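Grading the Work Before Grading the People

When Rozália Kocsis took over human resources at Clokudico, the packaging supplier had 753 employees and 38 pay grades. Some grades held one person. Two supervisors on the same shift in Idley could sit four grades apart, and their files gave no grounds for the gap.

Kocsis started with job descriptions. Each manager was asked to list the duties a role carried, the decisions it could make alone, and the cost of an error. Names were left off the forms. Evaluators scored each role against a fixed scale, and a second evaluator scored it again without seeing the first result. Where the two scores differed by more than 2 points, the role went back to the manager for a fuller description.

The scoring ran until March. Pay was frozen during that period, except for promotions already approved in writing.

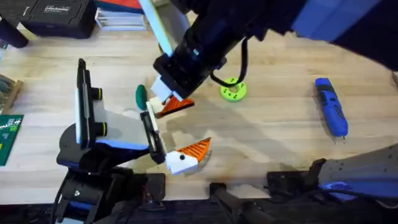
From scores to bands

The new structure has nine bands. Each band has a minimum, a midpoint and a maximum, and adjacent bands overlap so that an experienced technician can earn more than a new team leader. Employees paid below the minimum were raised to it in 2 steps. Employees above the maximum kept their pay but receive lump sums in place of base increases.

Cinzia Fiore, who ran a similar review at Santoro, considers the appeals process the weak point of most such projects. "People will accept a low score if they can read the form it came from," she says. Clokudico released the forms to each employee on request. Most appeals concerned job titles, which the scale does not score.

The bands will be checked against market pay every second year. Roles at the Lilto site, acquired after the scoring closed, have yet to be evaluated and remain on their former contracts.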